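Friday, notebook, seed bench

Count finished! 1,258 beans in the Trarndale jar, which is far more than I'd have guessed from looking at it. Shigeru's system of tipping them into a muffin tin and sliding them off with a ruler works so well that I want to count everything in the cupboard now. I counted twice and got the same number both times. Pulled the cracked ones and put them in an envelope, as I want to try a few later just to see.

Sowed 500 of them. They went onto damp paper towels in four trays, split evenly, tray lids on loosely. Same towels, same water, same everything except temperature:

Tray A -- cool shelf by the north window
Tray B -- room, on the bookcase
Tray C -- heat mat, low
Tray D -- heat mat, high

The rest went back in the jar with a new label. The old label says Trarndale and nothing else, no year, and Sang Nghiêm thinks the handwriting is her aunt's. If so these are older than any bean we've tried so far, and I am trying very hard not to get my hopes up. (They are up.)

Towel note: the brown ones are better. The white ones from last month turned to mush wherever a root went through, and then picking up a sprout meant picking up half the tray. The brown ones stay in one piece. Wring until they stop dripping, lay flat, beans in rows with the scar facing down. I don't know that the scar makes any difference to germination but it makes the rows much easier to read.

Power: the mats need a switch I can reach, and so does the grow light, so the white strip comes over to this side. One button beside each group of sockets, which means I can shut down mat D at night without losing the light timer. Must write on tape which is which. Last time I switched off the wrong thing and cooled a whole tray of Holst peppers for a night. They forgave me, mostly.

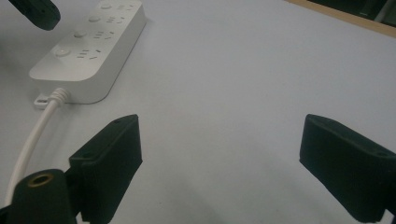

Power strip, white, four outlet groups with a round button by each.

Holst peppers, while I'm on them: potted up the last of the batch. Roots are gorgeous, white and branching right down to the bottom of the cell. I had them in the finer mix and I'm sold on it. Two or three have that slightly purple look on the underside of the leaves. Could be cold nights, could be they want feeding. Gave them a weak feed and moved them one shelf up. Look again Monday morning before changing anything else, otherwise I'll never know which of the two did it.

Stamesier lettuce is the disappointment. Hardly anything up in the warm flat, and the cool flat is thick with seedlings like a lawn. So everything the old growers say about lettuce sulking in the heat is right, and I got to watch it do it! Same packet, same day, same mix. I covered one row in the cool flat and left the next one bare to see about light. The bare row was up first and is still ahead. From now on I'm pressing lettuce seed into the surface and leaving it uncovered.

Skereo logger: battery replaced, and it now reads the same as the glass thermometer when they sit side by side in a cup of water. Before the new battery it was wandering all over the place, so I've put a line through last week's temperature page. Don't use those readings, Shigeru. The germination counts on that page are fine, they were done by eye.
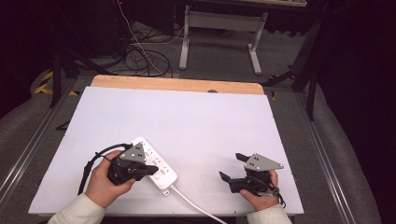
White board on the table, power strip on the near left with its cord running down across it.

Later, after supper. Checked the trays with a flashlight even though there is nothing to see yet. C and D already have beads of water on the inside of the lids. Propped D open with a plant label. Beans that sit too wet will swell, split and rot, and I lost a good half tray that way in August.

What counts as sprouted: root out past the skin and longer than the bean is thick. Swollen doesn't count. A split skin doesn't count either. I'm writing it down now so that I don't get generous later on when I want a good number.

First look after 3 days, then daily. If anything at all moves in B I'll call Sang, whatever time it is. She asked me to, and she wants a handful for the fence where her aunt grew them, if that's who it was.

To do
- tape labels on the strip
- more brown towels
- ask Shigeru Katayama for the other muffin tin back
- cracked beans: try in a saucer, B shelf, keep apart from the count
- find out whether Trarndale was a climber or a bush. Need to know before I put poles in!

Contact the seed bench | Copyright the notebook's authors | Back to top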